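Bathroom cupboard tips, tried and mostly doubted
Notburga Danzer
February 6, 2018

I have been sent a great many cupboard tips since the November page on larders. Most of them come from the same few places and have been copied so often that the sense has rubbed off. I tried what I could in my own bathroom, which is small, faces north and has one cupboard over the basin and one under it. If yours is large and sunny, you may get different results.

Take everything out first

Every article begins with this, usually with the word "ruthless" somewhere in the sentence. Fine, but do one shelf. I emptied both cupboards at once, the phone rang, and we brushed our teeth among the wreckage for two days. One shelf takes as long as the kettle and a cup of tea.

Put back only what you have used this month? No. Sun cream isn't used in winter and is still wanted. Plasters aren't used until somebody grates a knuckle. A year is a more sensible limit for most things, apart from anything with a date on it, where you go by the date. Medicines that are past theirs go back to the chemist. Please don't tip them down the lavatory, whatever your mother did.

Clear boxes

They look well in photographs. I bought a set of the Purkska ones, the stacking sort with a lip at the front, and paid 27 pounds for what amounts to six plastic trays. After a fortnight the bottoms were gritty with talc and hair, and you can see all of it, because they are clear. An old ice cream tub does the same work and hides its dirt. If you do buy trays, measure the depth of the cupboard with the door shut. The hinges on ours stick in further than you would think and the first tray I brought home had to go to the spare room, where it holds string.

Drawer dividers I have no quarrel with, except for the price. Cut down a cereal packet.

Decanting

I can't see the point. You pour cotton wool from a bag that shuts into a glass jar that doesn't, and then you stand the jar in the steam. The jar also takes up twice the room. I gave it a proper go, with the jars lined up by the window as instructed, and by the end of the second week the cotton wool balls on top had a film of hairspray on them. They went for shoe polish.

Shampoo into matching bottles is worse. You lose the list of ingredients, which matters if anybody in the house comes up in a rash, and the pumps clog. The label was there for a reason.

Bicarbonate in an open dish for the smell

It may do something. I put one dish in the under-basin cupboard and none in the top one, and I could not tell any difference in the top one, which had never smelt, or much of one below, which did. What cured the smell below was finding the slow drip on the waste pipe and doing up the nut. Feel round the joints with a dry tissue. If the tissue comes away damp, no amount of powder is going to help.

Drawer liners

Scented ones, no. They smell of somebody else's aunt for a month and then of nothing, and the adhesive stays behind for ever. A bit of leftover vinyl flooring cut to size and simply laid in wipes clean and lifts out. Leave it a whisker short at the back so that you can get a finger under it.

If you already have the sticky kind, warm it with a hairdryer and peel slowly. Cooking oil on a rag takes off what is left. I was told white spirit, tried it on a corner, and took the paint off as well.

Magnetic strip inside the door

The idea is that tweezers, nail scissors and hair grips hang on it in a neat row. I put up a Nuken strip, using the pads supplied, and it came down in the night with everything on it and woke the dog. With two short screws it has stayed put. Hair grips hold. My tweezers don't, as they turn out to be the wrong sort of steel, so take a fridge magnet to yours before drilling anything. Also check what is behind the strip when the door closes. Mine knocked the top off the mouthwash.

Labels

For a family of five, perhaps. I know what a flannel looks like. The only labels I would keep up are the date a thing was opened, in biro on a bit of masking tape, stuck on the base where it won't get wet. Eye drops and mascara in particular. Mascara is supposed to go out after a few months and I doubt many people know within a year when they started theirs.

Buying big packs to save money

I did the sums on this one, as the claim is always made and never shown. Our shop sells cotton wool pads in an ordinary packet of 84 and a "family saver" of 200. Per pad, the family saver was cheaper by so little that one packet left open on a damp shelf would wipe it out. With soap I would buy the big pack every time, as it hardens with keeping and lasts longer. With anything fluffy, buy what you will finish.

The same goes for tubes. Half-used ones breed at the back of the cupboard and each has been squeezed just far enough to be annoying. A tube key (Firklow do a metal one, the plastic ones split) will get the last week out of most creams. Cutting the end off with scissors gets more, if you don't mind the mess and will use it up in a day or two.

Small things, and how to stand them

My one firm recommendation, arrived at after the rest had been tried. Keep packets in their own packets and stand them on end, like books, in something with straight sides. Bags of cotton buds, tubes, packs of razors. Lying flat they slither over one another and you buy a second lot without knowing you have a first. On end, you can run a finger along them. A shoebox cut down to the height of the shelf is enough, and when it goes soggy you put it out with the paper and cut another.

Two cautions. The heavy things go at the sides, or the whole row leans. And tubes should stand on their caps only if the cap is wide and flat. The narrow sort want something on either side to keep them up.

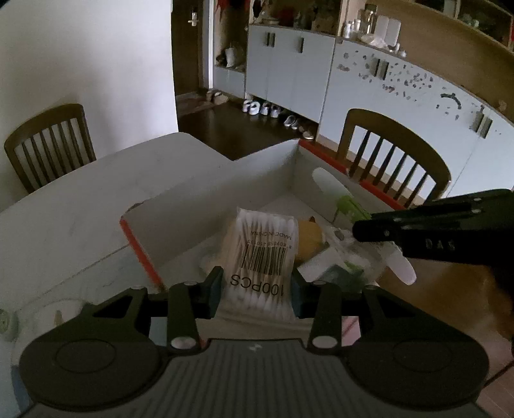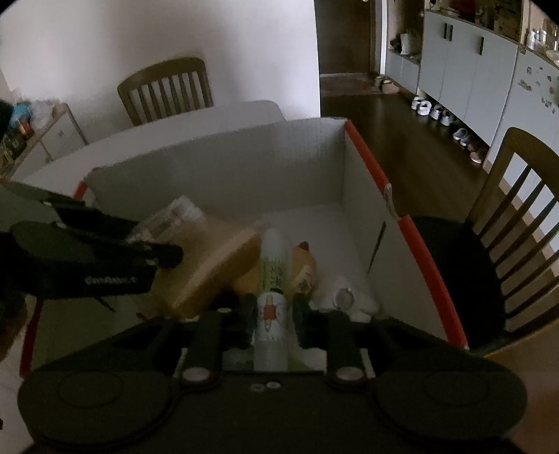
Burgi Hofstetter: I agree about decanting but you are too hard on the clear boxes. Mine have been in since we did the bathroom and I wash them with the supper things when they get grubby, it takes no time. Cardboard under a basin is asking for silverfish. I had a shoebox down there for one winter and I won't do it again. And where do you put the spare loo rolls? You've left them out altogether.

They live on top of the wardrobe, Burgi. I take the point about silverfish and have moved the box to the upper cupboard. I shall look again underneath in a month.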